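11 June 2020
Clirkent unit notebook, Stallard rentals workshop

Door lock and hot water, carried over from the last entry.

Keypad lock on the front door was still dropping its guest codes after a battery change. Pulled the inside cover and checked the ribbon cable. Connector was seated but one latch was open. Closed it, loaded test code 3497, removed the batteries for 20 minutes, refitted them. Code held. Repeated with the batteries out for 10 minutes. Code held again. Owner code was not affected either time.

The Damanby unit has the same lock model and has never lost a code, so the firmware is probably fine. I did not update it. If Clirkent drops a code again, swap the inside assemblies between the two units and see which one the fault follows.

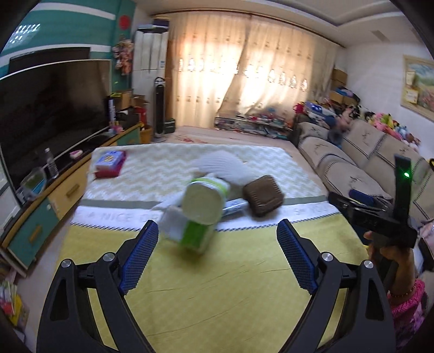

Auto-generated codes from the booking calendar are a separate problem. The calendar sends check-out as 10 a.m. but the lock bridge reads it as UTC, so the code dies while the guests are still packing. Set the bridge to local time by hand. The setting does not survive a factory reset, so write it on the label inside the utility closet door. Label done for Clirkent, not for Damanby.

Water heater: the complaint was lukewarm water at the second shower. Thermostat reads correctly against the probe. Found the mixing valve set low and stiff to turn. Worked it back and forth, reset it, ran both showers together. Second shower now matches the first. Valve is original to the building and should be replaced before the September bookings. Dimitriou part 891 should fit but check the thread before ordering, as the drawing only shows the older body.

Left to do before the unit goes back on the listing:

- Rewrite the arrival sheet. It still tells guests to press the star key before the code. This lock wants the code first, then the check mark. 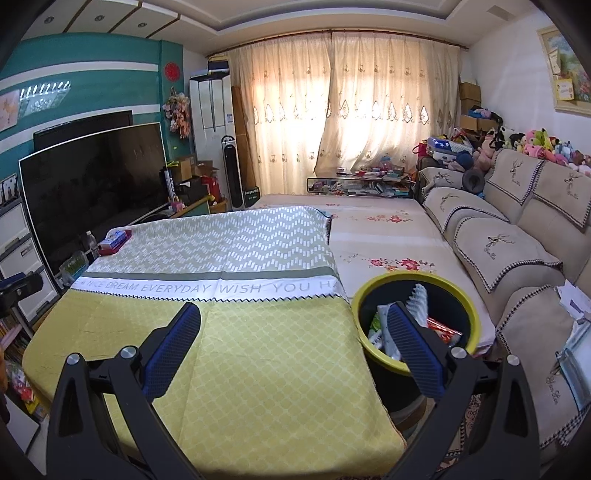
- Label the Damanby bridge, same wording as Clirkent.

- Measure the mixing valve thread and order the part.

- Run a one-night dummy booking through the calendar and read the lock log the next morning. Log times should match local time at both ends. If the start is right and the end is not, the cleaning buffer is being subtracted twice. Saw that once at Damanby and cleared it by deleting and re-adding the listing.

Spare batteries are in the top drawer of the bench. Alkaline only in these locks.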